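October

Second day of the regional cross country meet at Ornberg, and the first one I've coached without Maja there to run the van. Up at 5:10. Picked up Damilola last because her street is closest to the highway, and we were still the third school in the lot.

The course had been changed from last year. They took out the long hill behind the ball fields and put in two loops by the creek, so the old times don't mean much. Soft ground, a lot of roots on the second loop. I walked it with the girls before the first gun and told them to stay left at the footbridge. Half of them did.

Damilola ran the race I've been asking for since August. She sat in tenth through the mile, let the Skurstead girls fight over the front, and started moving up when they hit the creek the second time. She finished fourth. That gets her to state on her own. The team ended up with 44 points more than Clekden, and in this sport more is worse, so the rest of them are done for the season. Two of the seniors cried on the bus — I let them be and drove.
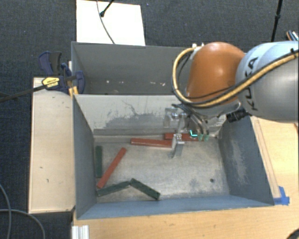

Red and green blocks in the bin, KUKA arm.

Boys went off at 11:30. Wen-hsiung went out too fast again. He was with the leaders at the mile and 32nd at the line. He knows it, so I didn't say much. Roman Zieliński lost a shoe in the mud before the footbridge and ran the rest in a sock, and still beat two of our own. His heel is cut up. I cleaned it and told his father to have it looked at if it swells.

Talked with Roman Bednarek from Clekden for a while by the results board. He is giving up the job after this year. He says his knees are shot and his wife wants to see the ocean. I'll miss having him across the field. He told me the entry list for the whole meet was 10 schools bigger than when we both started, and I believe it, the parking was terrible.

Home by four. Washed the singlets, hung the tent in the garage to dry. Need to call the school about a van for state — one runner, one alternate, me. Damilola wants to do an easy run tomorrow and I told her to sleep in. Cold tonight, soup and early bed.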